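Chapter 6
Mixed Contents in Open Bins 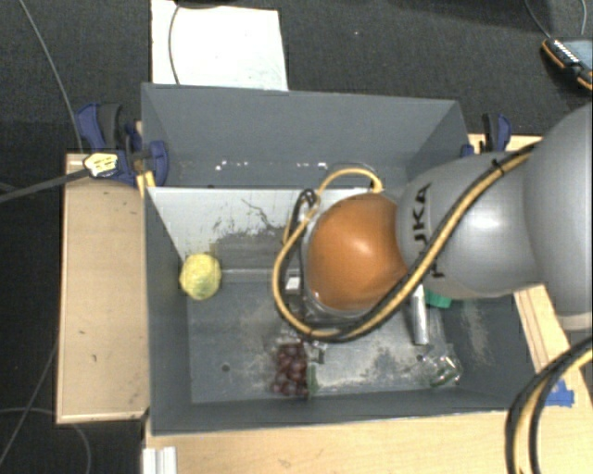 Figure 6.1 Open gray bin holding unlike items, among them a bunch of grapes and a clear plastic package.

6.1 Scope of the chapter

Chapter 5 dealt with bins that hold one kind of item. The rules given there assume that every item has the same shape, weight, and surface, so that a single packing depth can be set for the whole bin. Few working stores meet that condition for long. Produce, wrapped goods, and rigid containers are often placed in the same bin, and the packing depth must then be set by the weakest item present.

This chapter covers open bins with mixed contents. Lidded bins and divided trays are treated in Chapter 7. Cold storage is left to Appendix C.

6.2 Terms

A mixed bin is a bin holding 2 or more item classes at the same time. An item class is a group of items that can be stacked on one another without a change in the handling rule. Four classes are used in this book.

Class A, firm and round. The item keeps its shape but rolls. It tends to come to rest against a wall.

Class B, soft clusters. The item is made up of small parts joined by a stem. Grapes are the standard case. Load is carried by the lowest parts, and damage begins there.

Class C, rigid cylinders. The item may stand or lie. A standing cylinder takes up less floor but can fall onto its neighbors.

Class D, flexible packages. The outer film creases and reflects light, and the outline of the package changes each time it is set down.

In Figure 6.1 the grapes belong to Class B and the crinkled package to Class D. The yellow ball-like object resting against the left side is placed in Class A by shape alone.

6.3 Floor area and fill

The fill ratio is the covered floor area divided by the total floor area, stated as a percentage. Wall height does not enter into it. In the Osei tables, used throughout Part II, a mixed bin is rated open up to 49 percent and crowded above 78 percent. Between these limits the rating depends on the classes present.

The trial store at Flollbridge recorded 632 mixed bins under this system. Results are worked through in Section 6.5, where the Plever and Sarodura bin patterns are compared.

6.4 Condition of the bin

Scuffing on the inside walls is normal wear and does not change the rating. Cracks and raised edges do, and a bin with either is withdrawn before Class B or Class D items are loaded. Loose fragments on the floor are recorded separately from the contents and are left out of the fill ratio.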